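# Hinesico Puts Out a Plain Table-Setting Guide and Asks Shoppers to Doubt It
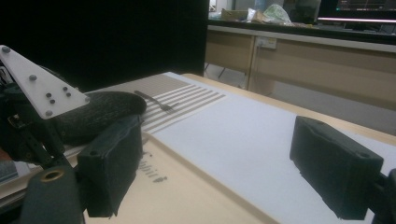
**Wed 14 January** – Hinesico, a small seller of table linens and everyday flatware, today released a free guide to setting a weeknight table. The company says it has grown tired of guides that assume everyone owns a sideboard, a charger plate for each guest and an hour to spare before dinner.

The guide is called *Nida*, after the company's line of striped placemats, and it runs to 13 pages. It can be downloaded without handing over an email address. Readers who expect a trick there may keep expecting it, and the company says it would do the same.

"I have read a lot of advice about tables, and most of it was written by people trying to sell me a second tablecloth," said Araceli Palacios, who wrote the guide and runs product testing at Hinesico. "We sell placemats. You should keep that in mind when we tell you a placemat is useful. I think it is useful for catching sauce. I don't think it will bring your family closer together."

## What the guide covers

Most of *Nida* deals with small tables that are used for other things during the day. It assumes there will be paper on the table, a tray that somebody put down in the morning, and a sock or a glove that has no business being there. The first chapter is about clearing enough space for one place setting and leaving the rest alone until after the meal.

Later chapters look at:

- placemats on narrow or round tables, including when to skip them
- small forks, and whether a household needs any
- trays with a raised rim, which the guide likes for carrying and dislikes for eating from
- washing woven mats without ruining the edges
- where to put the mail

The chapter on small forks is likely to annoy people in the trade. Hinesico sells a dessert fork, and the guide says plainly that a regular fork will handle cake. Palacios allows that a short fork suits children and shallow bowls. She found no other case for it that she was willing to print.

On stripes, the guide takes up the common claim that horizontal lines make a small table look wider. Palacios tried the company's own striped mats straight, crosswise and on the diagonal, and reports that the table looked the same size every time. The claim has been taken off the Nida packaging.

## Claims the company no longer makes

Hinesico has also gone back over its old catalog copy. The following lines were dropped in October:

- "Wipes clean in seconds." It depends on what was spilled and how long it sat.
- "Fits any table." It does not fit a bedside table.
- "Heirloom quality." No one at the company is old enough to know.

A fourth line, "resists fading," stays in for now. The company is still testing it and would like customers with sunny kitchens to write in, especially if their mats have faded.

## The survey, for what it's worth

Before writing the guide, Hinesico sent questions to people on its mailing list and got 2294 replies. The company asks reporters to be careful with the results. These were people who already buy placemats and who like filling in forms, and their answers say little about anyone else.

With that warning, some 60 percent said they push things to one side of the table before eating and push them back afterward. Very few wanted advice on folding napkins, so the guide has none. A fair number wrote long comments about crumbs getting stuck in woven fabric. The washing chapter was made longer as a result, though its main advice is still to shake the mat outside.

"I don't trust surveys, and I ran this one," Palacios said. "If it had come back saying everyone wants a matching set for twelve, I would have asked who filled it in."

## New products, briefly

Two items go on sale with the guide. The Foseven is a set of 4 woven mats sold without a matching runner, because the company could not find many customers who use theirs. The Nishimura is a low tray with a raised rim and a plain surface. Neither one is described as a must-have in any Hinesico material, and stores have been asked to leave that phrase off their shelf cards as well.

Both can be returned after use, stains included. The company expects to lose some money on this and has not decided whether to keep the policy past the summer.

## About Hinesico

Hinesico sells placemats, trays, napkins and flatware through its own website and in a handful of independent kitchen stores. It has won no design awards and has stopped paying the fees to enter them.

Sample mats are available to reporters on request. The company would prefer that they be eaten on before anything is written about them.

**Press contact:** Araceli Palacios, Hinesico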